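Gripper and Controller Trials: Frequently Asked Questions

Last updated Fri 22 July

The following answers are intended for suppliers, partner laboratories and prospective users of the Hemex trial bench. They cover the present round of comparisons, which opened in June. Questions about booking and charges are answered on the separate Bookings page.

What is being compared in this round?

Three grippers are under trial: the Osine parallel gripper, the Kandon parallel gripper and the Kandon adaptive gripper. Each is tested with both of the controllers held at the bench, giving 6 combinations in all. The arm, the table and the task set remain the same throughout.

Who may submit a gripper for trial?

Any manufacturer, university department or company with a working gripper may apply. The gripper must be supplied with a mounting drawing, a wiring diagram and a statement of its maximum gripping force. Prototypes are accepted, provided that they have passed the electrical safety check carried out on arrival.

Does Hemex recommend one product over another?

No. Hemex publishes results for each task and each combination. It does not issue an overall ranking, and suppliers may not describe their products as approved or endorsed by Hemex.

Which tasks are included?

The current set contains five household tasks: opening and closing a drawer, stacking cups, folding a cloth, placing food on an oven rack and turning a control knob. The tasks were selected from the Mahmoud list, which the bench adopted for its earlier work on small kitchen appliances. Full instructions for each task, including starting positions, are sent to applicants once a trial has been confirmed.

Why is a toaster oven used?

A small oven asks several things of a gripper at once. The opening is low, the walls are close on either side, and the rack is made of thin metal rods on which a fingertip can catch. The open door also forms a ledge in front of the cavity, so the arm must come in over it. A gripper that performs well on an open table may be too bulky to work in this space. For the food task, an ear of corn is used, as its uneven surface and rounded shape make it harder to hold than a block or a box. 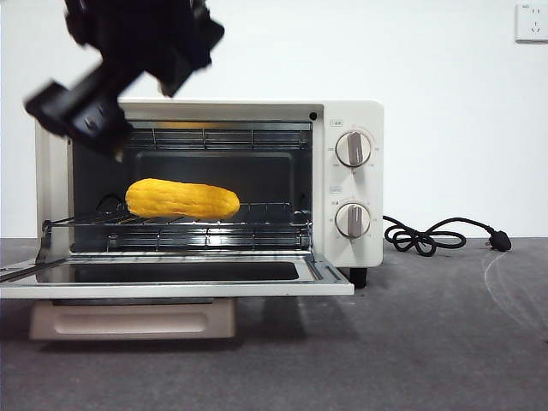 How is an attempt scored?

Each attempt is recorded as complete, partly complete or failed. In the rack task, an attempt is complete when the item is resting on the rack and the gripper has left the oven without touching the side walls. Contact with the walls reduces the result to partly complete. Dropping the item, or moving the oven on the table, is recorded as a failure.

How many attempts have been recorded?

At the date shown at the top of this page, 3,531 attempts had been entered in the results table. Attempts stopped by a fault in the bench equipment are kept in a separate log and do not form part of that figure.

Are the attempts carried out by an operator or by a program?

Both methods are used. In the first stage a trained operator guides the arm by remote control. In the second stage the arm follows a stored program without assistance. The two sets of results are published separately and should not be added together.

Do the controllers make a noticeable difference?

They do in some tasks. Differences have been small in drawer opening and cup stacking, where the movements are broad. They have been greater in the rack task, where a late stop can carry the gripper into the wall of the oven. Applicants are advised to read the controller notes before drawing conclusions about a gripper from its results with one controller alone.

May an applicant supply different fingertips?

Yes. Up to 3 sets of fingertips may be supplied with each gripper. Every set is treated as a separate entry and must complete the full list of tasks. Fingertips may not be changed between tasks within the same entry.

May applicants attend their own trial?

Applicants may observe from the viewing area but may not adjust the equipment once scoring has begun. A set-up session is provided beforehand, during which the applicant may advise bench staff on gripping force, closing speed and approach angle.

What happens if a gripper is damaged?

The trial is suspended and the applicant is informed in writing. A replacement part may be fitted once. If the same part fails again, the results obtained up to that point are published with a note stating that the trial was not completed.

When will the results be available?

Each applicant receives a draft of its own results and has 5 working days in which to report errors of fact. The final tables are then placed on the Results page, where they may be downloaded free of charge.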